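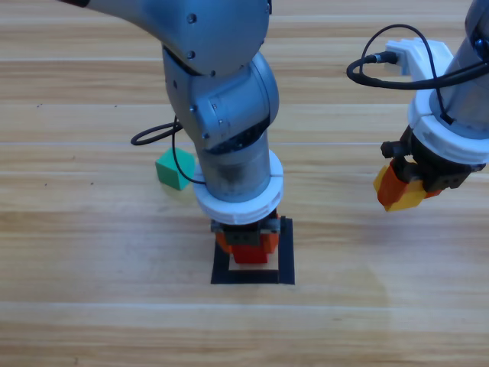
Fig. 1. Two robot arms over the wooden tabletop.

Hanging Outer Weather: Final Report on Our Student Photography Exhibition

Project summary

For our studio practice project, our group planned, printed, hung and opened a show of student photographs in the ground floor gallery at Trutmont. The show was called Outer Weather, and it ran through most of December. We had 12 photographers, one long white room and a very old picture rail, and we loved nearly every minute of it!

Our goal was to find out how the order of pictures on a wall changes what visitors say about them. We had all read about sequencing in class, but reading about it and standing in a room with a hammer are two different things.

Choosing the work

The open call brought in 201 photographs, far more than we expected. We laid small work prints out on the floor and went through them in three passes. In the first pass anyone could save a picture with no explanation. In the second, each saved picture needed two people to speak up for it. The third pass was the hard one, and it went on until after 9 p.m. (with a lot of noodles).

What surprised us was how many pictures got better when they stood next to something else. A foggy bus stop by one student looked plain on its own. Next to a close view of a wet wool coat, it turned into the picture everyone wanted to talk about.
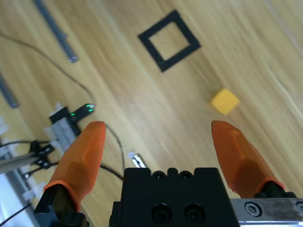
Fig. 2. Orange gripper fingers and the wooden surface behind them.

Printing

Everything was printed on matte paper from Stitness, and we ran test strips for each photographer. The blacks came out a little flat in the first batch, mostly in the night pictures, so we raised the contrast and tried again. The second batch was gorgeous. If we did this over, we would make the test strips before the final selection, as two pictures we had fought for really needed a glossy surface.

We framed the large prints in plain ash and pinned the small ones straight to the wall. Mixing the two was Holger Dahlgren's suggestion. He teaches the printing class and let us borrow his level, his tape and his patience. The pinned prints curled a bit at the corners by the second week, and a few visitors told us they liked that.

Two hangings

Halfway through the run we took the whole show down and hung it again in a new order. The first hanging went by subject: streets, rooms, people, water. The second went by light, starting with the brightest pictures near the door and getting darker toward the back wall.
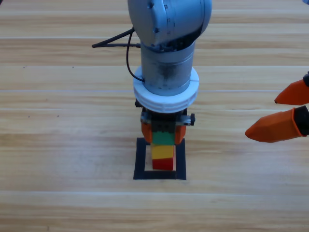

Visitors could leave comments on cards, and we sorted the cards by hanging. During the first one, people mostly named single pictures they liked. During the second they wrote about the room. One card said, "I slowed down without meaning to." Another said the back wall felt like walking home late. We know that cards are a rough tool and that friends of the photographers wrote plenty of them, but the change in tone was easy to hear when we read them out loud.

The opening and the talk

Iveo, the student radio group, recorded our opening talk and played music afterward. We had 6 photographers speak for a few minutes each, standing beside their own work. It ran long. The best questions came at the end, when people had wandered off in pairs and started asking things quietly.

What we would change

The wall labels were too low and too small. We also should have booked the Myklebust room for storage from the start, because moving frames up and down the stairs cost us a full afternoon and one cracked corner. And we would leave 8 days between hangings to patch the walls properly.

Next steps

Three of us want to turn the second hanging into a small book, keeping the same bright to dark order. The first dummy is already folded and taped together, with the bus stop and the coat facing each other across the middle spread.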